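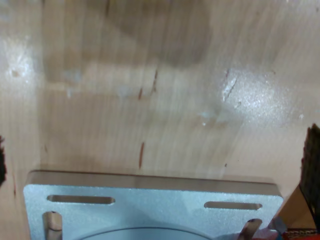
**Packet loss on the wired network in Willems Hall**
Kausar Awan, Hjalti Bech, Firdevs Kılıçarslan
October 2018

## 1. Background

Residents of Willems Hall reported short dropouts on wired connections, mostly in the evening. The building has 390 wall outlets served by nine access switches. Our aim was to find out whether the dropouts came from the cabling or from congestion on the uplinks.

## 2. Method

We polled the error counters on each switch every two minutes and sent test pings from a laptop on each floor. Counters were cleared before the first run. Ports with no link were left out of the results. Polling ran day and night, but the ping tests covered evenings only — a gap we return to in section 4.

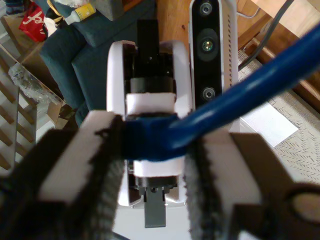

*Figure 1. Blue plastic rod between padded fingers, close view.*

## 3. Results

Checksum errors were confined to two switches, and on both they rose at a steady rate regardless of load. This points to a physical fault. Uplink use stayed well under capacity on every floor except the top one, where queue drops matched the times of the reported dropouts.
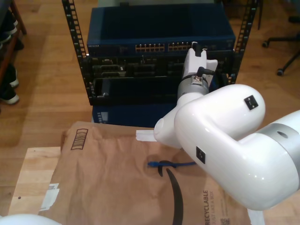
The top floor therefore has a separate problem from the other two locations. Replacing patch cords cleared the errors on one switch. On the other they continued at the same rate, so the fault is probably in the fixed cabling.

## 4. Limits and further work

Daytime ping data is missing, and the outlet records we were given do not match the port labels on the third floor. Tavion Pruitt will repeat the ping tests in November with corrected records.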